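The stand that wants to do everything

By a reluctant homewares shopper

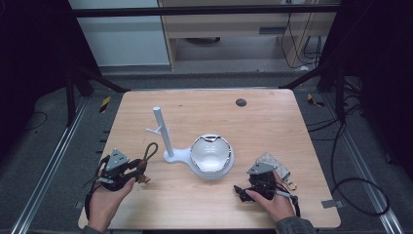

A white bowl on its round platform, with the upright rod and side hook behind the current fashion in tabletop stands.

Monday, April 19, 2021

I have been asked three times this year whether I own a stand. I don't mean a plant stand or a hat stand. I mean one of those white plastic things with a flat base, a rod going straight up and a little hook coming off the side, which you put on a perfectly good table so that a bowl can sit on it.

A bowl, I would have thought, was already able to sit on a table. It has been managing this for several thousand years.

The trend, if I can call it that without encouraging anyone, seems to have reached us through the homewares floor at Vanen, which gave over most of an aisle to tabletop organisers last October. The Endale market followed, and by Christmas I was seeing them in the kitchens of people I had considered sensible. They hold the bowl your keys go in. They hold the bowl your lemons go in. On the hook goes a tea towel, or a mug, or nothing at all, and in my experience it is usually nothing at all.

I am willing to be fair about this. A small platform does mark out a place for a thing, and there are households where a thing without a place will wander off to the laundry and never be seen again. Mine is one of them. The case for the stand is that it turns a patch of table into an address. You come in, you drop the keys in the bowl, you know where they are in the morning. I have tried it for a few weeks and I did find my keys.

But I could have found them in the bowl. The bowl was doing the work. The stand was taking up the space where I used to put the newspaper.

That is my complaint with nearly all of these organisers. They are sold as a way of getting your table back and they begin by sitting on it. The base has to be broad or the rod would tip the lot over. The rod has to be tall enough to clear whatever is on the base. Then you have an upright object in the middle of your table, and you either talk around it at dinner or you move it to the sideboard, where it becomes one more thing to dust.

Colour is another matter. They are nearly always white, and white plastic on a pale timber table looks very smart in a shop. At home it shows every splash of tea. A friend in Tutonlow went through 2 of them before she gave up and bought a hook for the wall, which cost less and has never once fallen over.

I will say a word for the bowls. A plain white one with a shiny silver rim is a handsome thing, and it will go with whatever you already have in the cupboard. I've no objection to a bowl being admired. I just think it looks better on bare maple, or whatever your table is made of, than it does lifted up like a prize at a country show.

The Ernorero catalogue that came through my door last month listed some 400 items under "tabletop storage". I went through it with a pen and a cup of coffee and circled what I would use. I circled a toast rack. To be even-handed I went through it again, and the toast rack came off the list, as I had remembered that I don't like cold toast.

People tell me I am missing the point and that a tidy surface calms the mind. Perhaps it does. My own mind is calmest when there is room to roll out pastry, and you cannot roll out pastry around a pole. I grew up with a table that had a fruit bowl on it and a drawer underneath. The bowl was shifted for meals and shifted back. It took a second or so, and I can't recall anyone in the family describing it as a storage problem.

If you have bought one of these stands and it gives you pleasure, good for you, and please don't write in. If you are thinking of buying one, try a week with the bowl by itself first. Put it where the stand would go. See if the keys turn up, see if the lemons behave, and ask yourself honestly what you would hang on the hook. I'd wager you end up hanging your old lanyard on it - and you already have a doorknob for that.

Mine is going to the op shop on the weekend. The bowl stays.

100 shares | 2 comments

Contact us | Copyright 2021 | Back to top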